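Chapter 6. Moving your website to a new hosting plan

This chapter explains how to move a website that was built with Timel Site Editor to a hosting plan at Kellness. Please read all the steps one time before you begin. The work can be done in one evening when the site is small.

Before you start

You need the following:
- the login of your old hosting account
- the login of your new Kellness account
- the login of the company where your domain name is registered (it can be a different company than the host)
- free space on your computer, at least two times the size of the site

Note: The demo site Lencho, which we use in this manual, has 41 pages and 886 files. If your site is much bigger, the upload in step 7 will take longer, and you should not close the browser during this time.

6.1 Make the backup

1. Open Timel and choose Tools, then Backup.
2. Mark the boxes "Pages", "Media" and "Database". The box "Statistics" is not marked by default. Mark it also if you wish to keep the old visitor numbers.
3. Click Create. When the bar is full, click Download and save the file on your computer.
4. Open the downloaded file and check that it contains the folders "pages" and "media" and the file "site.sql".

Caution: Do not rename the folders inside the backup. The import tool looks for exactly these names, in small letters. If it does not find them, it makes an empty site and shows no error.

6.2 Put the site on the new plan

5. Log in at Kellness and open the Control Panel. Choose "Add site" and write your domain name without "www".
6. The panel gives you a temporary address. Copy it to a text file. You will need it in step 9.
7. Choose Import, select your backup file and click Upload.
8. When the panel asks for the database name, leave the field as it is. Only the password must be new. It must have at least 28 characters, and it is best to use the button "Generate". Keep this password in a safe place, the panel shows it only once.
9. Open the temporary address in a new browser window. Click through the menu and look at several pages, also the contact page.

Note: On the temporary address the contact form does not send any messages. This is normal. The form begins to work when the domain name points to the new plan.

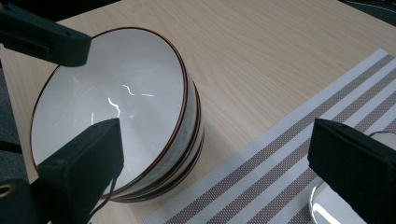

If some page shows only text with no design, go back to the Control Panel, open Cache and click "Empty all". Then load the page again. If the design is still missing, the template was probably not included in the backup. In Timel, choose Tools, Templates, Export, and upload this file separately. For the Arnier template you must export also the font package, which is stored in another folder (Templates, Extras).

6.3 Change the domain name

10. Log in at the company where your domain is registered and find the page "Name servers" or "DNS".
11. Write down the old values before you change anything.
12. Enter the two name servers which you find in the Kellness panel under Domain, Details. Save.

The change can take until the next day. During this time some visitors see the old site and other visitors see the new one, so please do not edit pages or publish news.

Caution: If your e-mail uses the same domain, do step 12 only after you have created all mailboxes on the new plan. Messages that arrive for a mailbox which does not exist are returned to the sender.

13. When your domain opens the new site, go to Security and switch on the certificate. Wait until the status is "Active".
14. Send a test message with the contact form.

Keep the old hosting plan for one more month. How to cancel it is explained in chapter 7.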